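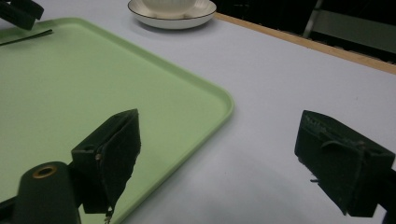 Grindard Open Day

The Grindard Open Day is a yearly public demonstration of household robotics held on a Saturday in August at the Grindard workshop in Nirkau. It is best known for its table-setting and clearing sessions, in which visitors pick up a hand-held gripper and do the work themselves, with cups, saucers and trays on an ordinary table. The day is free, and it is a wonderfully hands-on event.

History

The first open day was put together by the engineer Aiguo Lü and drew 671 visitors, far more than the old Peng Street rooms could hold. It moved to the present workshop the next year. Attendance has since passed 900, and the doors now open at 10 a.m. to spread out the morning line.

Demonstrations

The main hall has 14 tables. At each one a visitor works through a short kitchen job, such as moving a cup and saucer onto a serving tray. The hand-held gripper has two dark green fingers that face each other, with padding on the inner faces. The camera rides on the tool, so the recording shows the table much as a robot arm would see it.

Saucers are the great crowd-pleaser. A saucer lies low and flat, and getting a finger under the rim without tipping the cup takes real patience. Children are often very good at it — several of the cleanest runs in the collection were made by visitors under 12.

In the afternoon the Hallodance arm takes over the same jobs, using a policy trained on runs from earlier years. It works slowly, and the hall tends to go quiet when it reaches for a cup.

Recordings

Runs made at the open day are kept with the visitor's consent and added to the workshop's collection, which holds more than 4,000 of them. Failed grasps are kept too and are labeled by hand over the following weeks.

See also

Hallodance
Nirkau workshop district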